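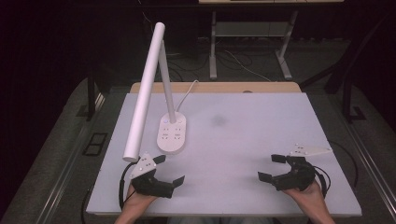

Skimgate 2 is out, and the desk lamp finally behaves
June 10, 2025

We're really happy with this one! The new release of Skimgate, our tool for lining up tracked gripper poses with video, landed this morning, and the biggest change is in how it handles time. Each hand-held gripper used to get its own clock correction at the start of a take and then drift along on its own. Now both hands and all the camera streams are fitted together, over the whole take.

We tuned it on the lamp recordings from May. A slim white stem on a pale table is a great stress test – even a small timing error puts the fingertip on the wrong side of the pole when you replay the motion. Across 288 takes the worst offset between the two grippers is down from 40 milliseconds to 2, and the replay viewer in Grutomari looks so much calmer for it. 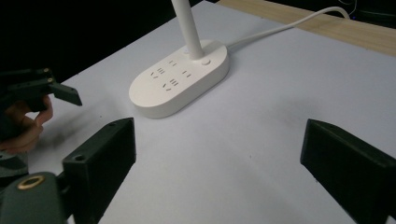
What else changed

The finger mask is now set per gripper, so the planner stops treating your own black fingers as obstacles in the close-up view. Flulus exports carry the mask along with them, and old exports still load fine.

Takes longer than 300 seconds get split automatically. You can turn that off in the config (look for split_long).

Next up is the Chaudhry branch, with contact detection from finger opening alone. It's rough, but the early plots are lovely – try it if you have a spare afternoon and send us your worst takes.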